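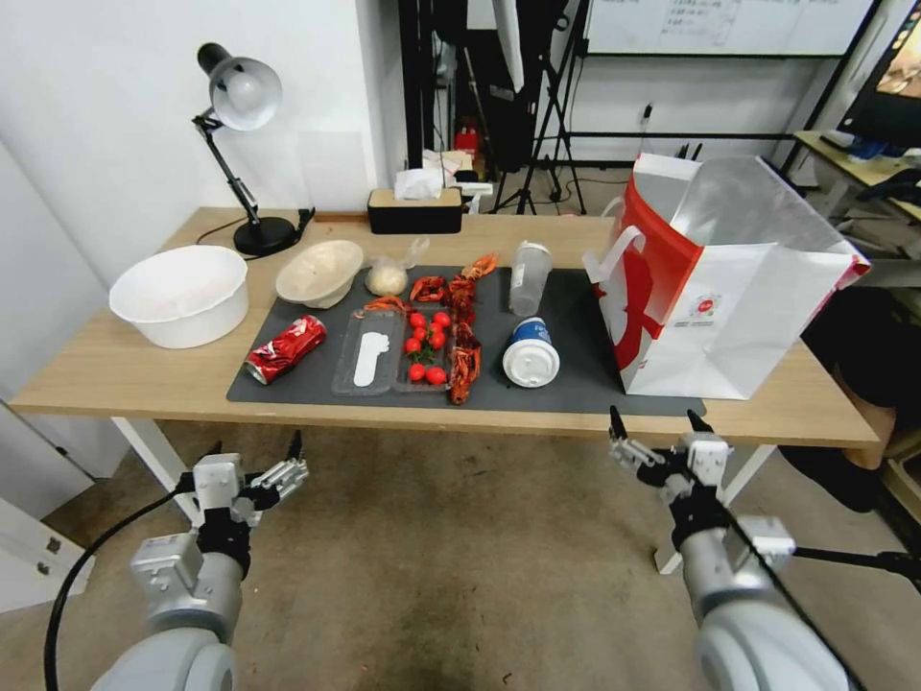 Ticket 73: Mail to outside addresses held in queue, Clorkholm office
Status: Closed
Priority: High
Opened: Sep 8, 2026
Queue: Mail and messaging
Site: Clorkholm (secondary: Landlow)

Reported problem

Staff at Clorkholm report that messages to outside addresses stay in the outbox state or come back after several hours with a delay notice. Internal mail is normal. Incoming mail is normal. Landlow users have no complaints. First report received 8:40 a.m.

Text of the delay notice as pasted by the user:

Delivery to the following recipient has been delayed. The server will keep trying. You do not need to resend.

Log

8:52 a.m. Checked the outbound queue on the Clorkholm relay. 101 messages waiting. Oldest entry is from 5:17 a.m. All are marked deferred, none are marked failed. Queue on the Landlow relay is empty.

9:05 a.m. Sent a test message from Clorkholm to an outside test mailbox. Deferred on first attempt. Same message sent through Landlow was delivered in under a minute. Account settings and the mail client are ruled out.

9:14 a.m. Disk and memory on the relay are within limits. Service restarted once. No change. Do not restart again, as each restart resets the retry timers and makes the log harder to follow.

9:31 a.m. Read the relay log for the oldest entry. The line before each deferral is a lookup timeout. The relay is not reaching the stage where it opens a connection to the receiving server, so this is not a block or a reputation problem. Donnelly (connection provider) asked whether we are on a block list. Checked, we are not.

9:48 a.m. Ran lookups by hand from the relay. Names inside our own domain resolve at once. Outside names time out on the first resolver and succeed on the second after a wait of 20 seconds. The relay gives up before that.

10:02 a.m. First resolver in the list is an address that belonged to the old Donnelly equipment. Landlow was moved off this address in February. Clorkholm was supposed to be moved in the same change. The change record shows both sites as complete.

10:10 a.m. Asked Donnelly if the old resolver was shut down. Reply: it was taken out of service overnight as planned, and notice was sent to the contact on file. The contact on file is a mailbox that was closed when the Primen contract ended.

10:26 a.m. Replaced the first resolver on the Clorkholm relay with the address used at Landlow. Left the second resolver in place. Lookups by hand now return right away.

10:29 a.m. Forced a retry of the queue. Count began to drop.

10:40 a.m. Queue empty after 11 minutes. Two messages returned as failed. Both were addressed to domains with typing errors and would have failed anyway. Senders informed.

11:15 a.m. User who opened the ticket confirms new mail is going out. Asks if the delayed messages need to be sent again. Answered no.

1:30 p.m. Reopened by user. Scans from the second floor copier are not arriving. The copier sends through the same relay but has its own network settings, and these list the old resolver only. Changed by hand at the panel. Test scan received. Checked the other two copiers at the site. One had the same entry and was corrected, the other takes its settings from the network and needed no change.

Cause

The Clorkholm relay and two copiers were still using a resolver that the provider removed. The February change covered Landlow only.

Follow-up

Contact address at Donnelly updated to the shared operations mailbox. Done.
Change record for February corrected. Done.
Search remaining fixed-address devices at Clorkholm for the old resolver. Moved to a separate ticket.
Add an alert when the oldest queued message is more than 20 minutes old. Waiting on monitoring group.

Closed with user agreement at 2:05 p.m.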